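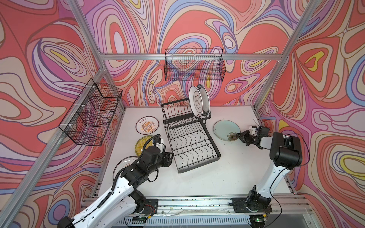

Figure 2. White tabletop with patterned walls and a black wire-mesh basket on the back wall.

4. Shared access and private water in the sale files

4.1 What the files contain

The material for this part of the study is the set of 300 completed sales of smallholdings and small farms handled by the Tesfamariam agency in the Tremetmont district. The agency keeps one file per sale. A complete file holds the particulars as first issued, any later versions, the seller's answers to the standard questions, the letters between the two sides and a copy of the plan that went with the contract. Files for sales that fell through were kept separately and were not open to us. This matters for what follows, as a sale lost over a disputed track would not show up in our set at all.

We read each file in date order and noted every mention of a track, gate, bridge, spring, borehole, pipe or tank that was used by more than one holding. A mention was coded once for each feature, however many letters it gave rise to. Where the plan and the letters disagreed we followed the plan, except in the few files where the plan had been corrected by hand and the correction was initialled by both sides.

A holding was treated as having shared access if the buyer had to cross land belonging to someone else to reach the house from a public road, or if a neighbour had the right to cross the holding being sold. These are different positions to be in, and we kept them apart in the coding, but the particulars seldom do. The phrase 'approached over a private lane' was used for both. In several cases it was also used for a lane that belonged wholly to the seller and carried no rights for anyone.

On this definition 193 of the 300 holdings had shared access. The remaining 107 either fronted a public road or were reached by a track that nobody else used. The share was highest in the Lamodero valley, where most of the older farmhouses sit well back from the road and the lower fields were sold off piecemeal. On the plateau at the Tirkadik end of the district, where the holdings were laid out along the road from the start, shared tracks were the exception and mostly led to grazing.

Of the 193 holdings with shared access, 153 had a written agreement of some kind in the file. We took a generous view of what counted. Some were proper deeds with a plan attached. Others were a single page signed by two neighbours, setting out who would pay for stone. The other 40 relied on long use alone, supported in most cases by a statement from the seller.

Written agreements were more common where the track served a let cottage or a barn conversion. This is likely to reflect the demands of lenders, though the files rarely give the reason an agreement was made. Older agreements tended to deal with livestock, gates and the passage of carts. Very few of them said anything about delivery lorries, and none of the older ones provided for cables or pipes to be laid under the surface. Sellers often answered the question on services by saying that the track agreement covered them, and on reading the document we usually found that it did not.

Maintenance was the point most often left vague. The wording 'a fair proportion according to use' appears again and again, with no statement of how use is to be judged. A dairy holding with a daily tanker and a house lived in at weekends might share the same half mile of lane on these words. In the letters, buyers' advisers asked for figures on past spending, and the usual reply was that the neighbours had always managed it between themselves.

4.2 Effect on the time taken to sell

Our measure is the time between acceptance of an offer and exchange of contracts. We did not use the time on the market, which depends on the asking price and the season and on whether the photographs were taken before or after the hedges were cut. Holdings first offered in February in particular tended to sit until spring whatever their access was like.

Holdings with a road frontage moved to exchange fastest. Those with shared access and a written agreement were a little slower, and the difference was small enough that we would not rest much on it. The 40 without a written agreement were clearly slower as a group, but there was a wide spread within it. Where the neighbours were on good terms, a new agreement was drawn up and signed while the other enquiries went on, and the sale lost no time. Where they were not, the file could lie still for months.

It was common for delay to come from a third owner who had no part in the sale and no reason to hurry. A lane in the lower part of the Lamodero valley crosses the land of several families, one of whom had moved abroad. Each sale along that lane raised the same question and each buyer's adviser started from the beginning. We found 2 files for neighbouring holdings, sold within the same year through the same office, in which identical statements had been gathered separately from the same people.

Indemnity insurance was used to settle the matter in part of this group. It allowed the sale to go ahead and satisfied the lender. It did nothing to settle who should mend the track, and in one later file the same gap was found again when the holding was resold.

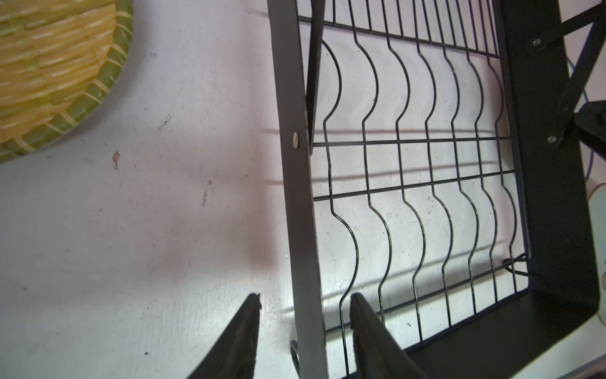

4.3 Private water

Water raised fewer letters than access but more of them were urgent. A buyer can walk a track and form a view of it. The position of a buried pipe is usually known to one or two people, and in a dry year the yield of a spring is known properly only to those who have lived with it.

The particulars were thin on this subject. 'Private water supply' was the usual entry, sometimes with 'spring fed' added. Whether the source lay on the holding, whether others drew from it, and where the tank stood were left to the enquiries. Sellers were generally open when asked. Several sent sketches, and these sketches turned out to be the most useful papers in the file – more so than the contract plan, which seldom showed any pipework.

Three arrangements came up. In the first, the source and all the pipework lay within the holding and served it alone. In the second, the source was on the holding and supplied neighbours as well, so that the buyer took on a duty to keep it flowing. In the third, the holding drew from a source on other land. Buyers' advisers worried most about the third. On our reading the second caused at least as much trouble afterwards, as the owner of the source was expected to repair it and had seldom been given any right to recover the cost.

Tests of water quality were present in most files, but their age varied a good deal. Lenders asked for a recent one. The result was usually treated as closing the matter, although a single sample says nothing about quantity. On the Tirkadik side, where boreholes are the rule, questions about quantity were put as a matter of course and pump records were often supplied. In the valley they were hardly ever asked.

Shared water and shared access tended to go together. Where a farm had been split, the same sale usually created both, and the same document dealt with them or failed to. We therefore do not try to separate their effects on price. The comparison would turn on very few holdings, and those few were unusual in other ways, being mostly former estate cottages with a little land.

4.4 Limits of the material

All the files come from one agency in one district, and the standard questions it uses are its own. A different form would bring out different answers. The Tremetmont office added a question on shared costs part way through the period, and agreements are noticeably better recorded after that point. Some of the rise in written agreements among the later sales must be put down to this change in the form.

We had no access to the owners' own papers, so an agreement that was never passed to the agency has been coded as absent. Conversations on site leave no trace unless someone wrote them up. The interviews reported in section 5 were arranged partly to fill this gap, and they cover holdings on both the valley and the plateau.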